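Law firm adds construction group in Weston, and says clients will notice

Another law firm has decided that construction disputes are where the money is. Grinia, the mid-sized business practice with its main office in Weston, said in April that it has set up a separate group for building and property claims, headed by Vikas Kandpal, a litigator who joined the firm from a smaller shop in Prarnby.

The announcement makes large promises. The group will "change how owners and builders resolve conflict," according to the firm's statement, and will do it faster and for less money than the competition. How much faster, and how much less, the statement does not say. Asked for numbers, a spokeswoman for the firm said it was too early to give any, and that the fee schedule was confidential.

What can be checked is more modest. The group starts with three lawyers, counting Kandpal. Two of them already worked at Grinia, where they handled commercial leases and contract claims. In other words, the firm has hired one person and moved two others down the hall. That may be a perfectly good way to start a practice, but it is a long way from the "major expansion" in the headline of the press release.

Kandpal himself was more careful. In a phone interview he said most of the work would be the ordinary kind: payment disputes between general contractors and subcontractors, lien filings, water getting in where it shouldn't, and arguments over who signed off on a change order.

"People call us when the job is done and the relationship is already ruined," he said. "I would like them to call us when they are drafting the contract. Mostly they don't."

He has been saying something similar for years, and so has every construction lawyer in the state. Builders tend to use the same contract form they used on the last job, with the names changed. Owners tend to sign it. The group plans to offer contract reviews at a flat rate, which Kandpal believes will bring in clients before a dispute starts. Whether contractors will pay for advice they have managed without so far is another matter.

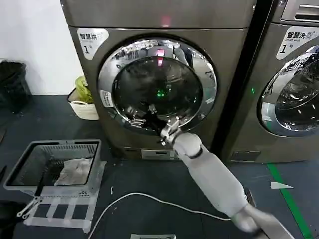

The firm's best-known matter in the field is the long fight over Mahuika, the apartment complex on the east side of Weston, where owners of 59 units sued the developer over leaking balconies and cracked exterior walls. Grinia represented the developer. The case settled before trial and the terms were never made public, a detail that has not kept the firm from calling it a "successful outcome" on its website. Lawyers for the unit owners have described it the same way.

Kandpal was not involved in that case. His own record is mostly on the other side, acting for commercial building owners with complaints about roofs, drainage and late completion. That raises an obvious question about conflicts. A firm that defends builders one month and sues them the next has to be choosy, and in a town the size of Weston the list of builders is short.

He did not brush the question aside. Every new matter will go through a conflicts check, he said, and the group has already turned down work for that reason. He would not say how many cases, or whose.

There is also the claim about speed. Grinia says it will push clients toward mediation in the early weeks of a dispute and expects to bring some claims to a close in up to two months. Early mediation can save everybody a lot of money. It can also be a waste of a day if the experts have not opened up the walls yet and neither side knows what the repair will cost. Defect claims in particular tend to drag on for reasons that have little to do with the lawyers: insurers argue over which policy applies, subcontractors have gone out of business, and the second inspection finds things the first one missed.

Pressed on this, Kandpal agreed that the two-month figure applies to "simple payment disputes with decent paperwork" and should not be read as a promise about defect cases. The firm's statement makes no such distinction. He said he would ask for the wording to be looked at. As of this writing it has not changed.

Local builders contacted for this item were polite about the news and not especially excited by it. One general contractor, who asked not to be named as he has a matter pending, said he already had a lawyer and would like to need him less. A property manager in Prarnby said she would wait to see a bill before deciding if the flat rate was a bargain — she has been offered flat rates before, and they had a way of not including the thing she needed.

The group will work out of the firm's existing offices in Weston. Grinia says it may add a second location in Prarnby if demand is there, though it has not signed a lease and gave no schedule for doing so. It also plans a series of free morning talks for contractors on lien deadlines and notice requirements. Those could turn out to be the most useful part of the whole package. Missed deadlines sink a good many claims that would otherwise have been paid, and the rules are not hard to explain to people who have to follow them.

The first talk begins at 8 a.m. and covers preliminary notices. Registration is through the firm's front desk. Kandpal said there would be coffee and no sales pitch — the invitation, however, asks guests to bring along their current contract for a "complimentary first look."

Contact the newsroom | Copyright, all rights reserved | Back to top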